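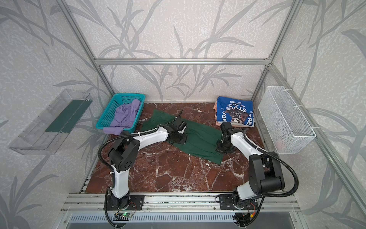

Someone from Brindholm wrote in after the last version of this guide to say they'd swapped both grippers at once and then couldn't tell which one was dropping the cloth. Fair point, so I've rewritten this section to do one arm at a time.

Section 8: Comparing grippers on cloth

I use the Bonlow parallel gripper as my baseline and fit the Grimau to the other arm. You can do it the other way round if you like - just write down which is which!

1. Park both arms and switch off the power at the supply.
2. Undo the wrist screws on the right arm only and lift the old gripper away. Keep a hand under it.
3. Fit the new one and plug the cable back in. Leave a generous loop at the elbow.
4. Power up at 24 volts and open and close the fingers a few times with nothing between them.
5. Lay one piece of cloth between the arms, a bit rumpled (flat cloth on a hard top is a nasty first test).
6. Run the pinch and lift routine on the left, then on the right, and log each drop.

Note: go past 100 tries if you can bear it. I stopped at 103 and the gap between the two was still creeping about.

CAUTION: fingers clear before step 4. The jaws may close on start-up.

If you see error 1589, the controller is still looking for the old gripper. Choose the new one in the tool menu and restart.

Print this page | E-mail this page

Comments (2)

Jabłońska: Step 3 saved me, my cable was far too tight. Does the left arm need the same slack?

Reply from the author: Yes, same on both sides.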